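Reading Scripture Aloud in Worship: Speaker Notes

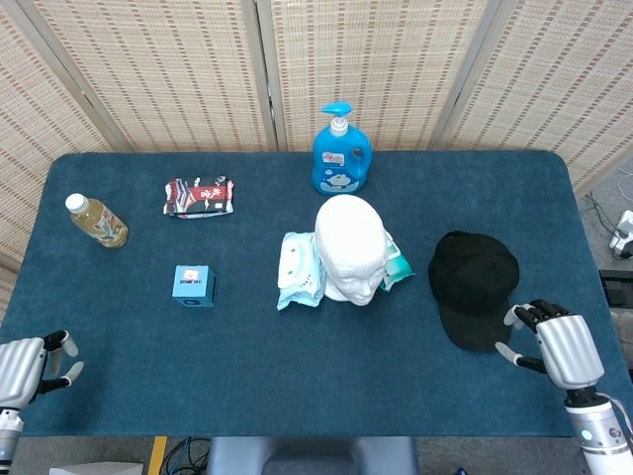
By the Jenel Lectionary Office
January

Print this page | E-mail this page

Session 2, Wednesday, 10:30. Handout is the one-page reading schedule.

Opening. Ask how many readings were heard in their own church last Sunday, and from which books. Wait for answers. Most will say one, from the passage the sermon was on.

Text: 1 Timothy 4:13. Paul lists public reading separately from exhortation and teaching. The Greek word is anagnosis. It is used of the synagogue reading in Acts 13:15, where the reading is complete before anyone is invited to speak. Go to Nehemiah 8:8 next. Note the order there: read, then give the sense.

Main point. The reading is an act of worship in its own right. It should have its own place in the order of service, its own preparation and its own time.

Figures from Bostberg. The congregation logged every verse read aloud on Sunday mornings for one year. Total: 2598. Old Testament outside the Psalms: 500. Leave this on the screen for a minute. They had assumed the split was even.

What Tomoana did. Two readings each Sunday, one from each Testament, neither tied to the sermon. They began with Genesis and Luke. Service length went up by six minutes. The announcements were then shortened and most of that came back.

Length of passage. Keep to 17 verses or fewer for narrative, less for the prophets. Do not cut a passage to avoid a hard verse — if it is too long, end at a natural break and resume the next week.

Preparation. Readers get the text on Monday. Read it aloud three times at home. Mark the pauses. Check the names against the Dokico pronunciation list. No introduction longer than one sentence, and no comment afterward.

Anticipated question: which translation? Use the one in the pews. People follow along.

Anticipated question: children. Tomoana keeps them in for the first reading.

Close with Psalm 19:7-11, read without remarks. Then break.

Comments

pewthree: We tried two readings and the second one got dropped by Easter. Did Tomoana have this problem?

M.L.: The 17 verse limit would rule out most of John 11. I'd read the whole chapter.

oldbass: Is the pronunciation list available to churches outside the network?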